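Most of what gets written on caring for wooden boards and blocks is there to sell you a tin of something. I have a shelf of those tins. What follows is what I still bother with after trying the rest, updated 13th August.

## Oil: less than they tell you

The label on my Rolland board oil says three coats, a day apart, then monthly. I did that for one winter and got a board that picked up every crumb in the shop. Now I put on one thin coat, leave it 20 minutes, and wipe off everything that will come off. I do it again when the wood looks chalky, which for a maple work board means October and maybe once more before summer.

Food-grade mineral oil from the drugstore does the same job as far as I can tell. If there's a difference, I haven't found it in the grain.

## Dark streaks are not always dirt

Maple is supposed to be pale and even, so people see a dark streak and go after it with bleach. Check first. Wipe the spot with a damp white rag. If nothing comes off on the rag and the mark follows the grain, it's the wood, and no cleaner is going to shift it. I wasted an afternoon and half a bottle of Prillavham wood brightener learning this.

## Painted blocks and small shapes

The usual advice is a soak in vinegar water. I wouldn't. Soaking swells the end grain, and then the paint lifts along the points of the stars first. Use a cloth wrung out nearly dry, one block at a time, and stand them apart until they're dry all over. Ridged tops need an old toothbrush, used dry.

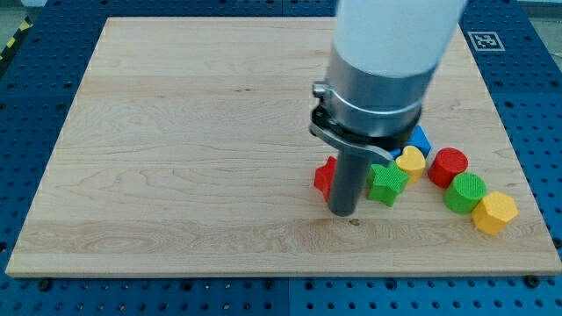

*Colored stars, a heart and cylinders spread out on the maple board. Leave some space between pieces if you're drying yours like this.*

Don't put blocks on a radiator to hurry them. Don't put them in a sunny window either, unless you like your reds pink.

## Sanding

You'll see charts that run up to 3000 grit. For a board or a block that gets handled, I can't see the point. I stop at 220 and have never regretted it. For a chipped corner on a painted block:

- Sand only the chip, by hand, with the grain.
- Brush the dust out of any grooves.
- Touch up with a paint meant for toys, and let it cure for as long as the can says. "Dry to the touch" is a different thing.

## Perforated metal tops

I was doubtful about these as a work surface and I'm still only half sold. A metal top with a grid of holes is handy for bolting things down and a nuisance for everything else. Screws go through. So does glue. A flat board laid over the part you use fixes most of that, but lift it now and then and vacuum what has collected underneath. Wipe the metal dry before the board goes back, or you may get a nice grid of marks on the bottom face.

## Things I stopped buying

- Asutex polishing cloths. An old T-shirt leaves less lint.
- Rarnard edge wax, 88 grams for more than I pay for lunch. Candle stubs work on drawer runners, and a board edge doesn't need wax in the first place.
- Anything that promises to "feed" the wood. It's been dead a good while.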